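Trail running shoes: my pre-season check, with comments

I do this every August, before the club runs start going up on the tops and my feet start complaining. It began as a scribble on the back of a race number and has grown a bit. Tick, cross or query for each item, and a comment where I've got something to say. Two pairs on the go this year: the Strebel pair (old faithfuls, grey) and the Burkell pair (newer, and far too orange for me, but they were in the sale).

1. Outsole lugs
Strebel: query. Burkell: tick.
The Strebels are fine at the front but the outside of the heel is going smooth, left worse than right. I land heavy on that side and always have. They'll do for the canal and the forestry road. I wouldn't take them down the back of Prerkico Hill in the rain again, I went down that on my backside in spring and once was enough!

2. Sole coming away from the upper
Strebel: tick. Burkell: cross.
Bend the toe right back and look along the join. I was cross about this one. The Burkells have a gap on the right shoe, just by the little toe, big enough to get a fingernail in. I've put some shoe glue in and held it with a clamp overnight. Check again after the first wet run.

3. Midsole
Strebel: cross. Burkell: tick.
Press your thumb into the side of the heel, and look for creases that stay put when you let go. The Strebels have creases you could lose a coin in. My log says 1,136 kilometres, which is a lot more than I meant to get out of them, and my knees had worked it out before I did. Easy days only from now on, 20 minutes or so with the dog.

4. Heel cup and lining
Strebel: cross. Burkell: tick.
Run a finger round the inside, slowly. There's a hole in the left Strebel lining and the hard plastic is showing through, so that explains the blister. I've patched it with a bit of fabric tape. It feels odd for the first mile and then I forget about it.

5. Insoles
Strebel: tick. Burkell: tick.
Take them out, give them a sniff (sorry), look for curling at the toe. I swapped the Burkell ones for a thinner pair because my toes were touching the top on long descents. Write L and R on the bottom if yours come without, I've done a whole run with them the wrong way round.

6. Laces and eyelets
Strebel: tick. Burkell: query.
New laces in the Strebels. The Burkell laces are the slippery round sort and they come undone whatever I do, double knot or not. Might try flat ones. Top eyelet on the right is fraying slightly, one to keep an eye on.

7. Fit, with the socks you'll really wear
Strebel: tick. Burkell: tick.
Do this in the evening when your feet have spread. Thumb's width at the front, heel not lifting on the stairs. I go up and down ours a few times in each pair and the neighbours must wonder.

8. Cleaning and drying
Strebel: query. Burkell: tick.
Mud left in the mesh wears it through from the inside, so I should be better at this than I am. Cold water, a soft brush, insoles out, newspaper in, and never on the radiator. I leave the washing-up brush well out of it these days and keep the whole business out of the kitchen, where there's generally something waiting for tea anyway, like a green slotted spatula lying across a round black pan or bowl, and nobody wants bog on that. Back step and an old bucket does the job. The Strebels still have some grit under the tongue that I can't shift.

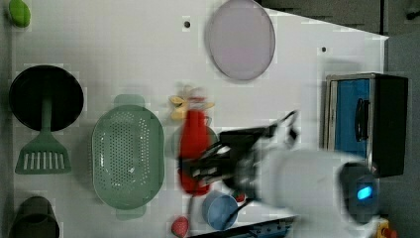
9. Spikes and grips (winter only)
Not checked yet.
My Usum slip-on grips are in the loft with the tent. Rubber gets brittle, so stretch it and look for little white cracks before you trust it on ice. I'll add a comment when I've dug them out.

10. Race day pair
Burkell, if the glue holds.
Bib number is 83 and the start is at the Prerkico car park, so it's gravel for the first stretch and then bog. I want at least two proper wet runs in them before that. If the gap opens up again they're going back to the shop, orange or no orange.

Still to do: flat laces, grips down from the loft, second look at item 2.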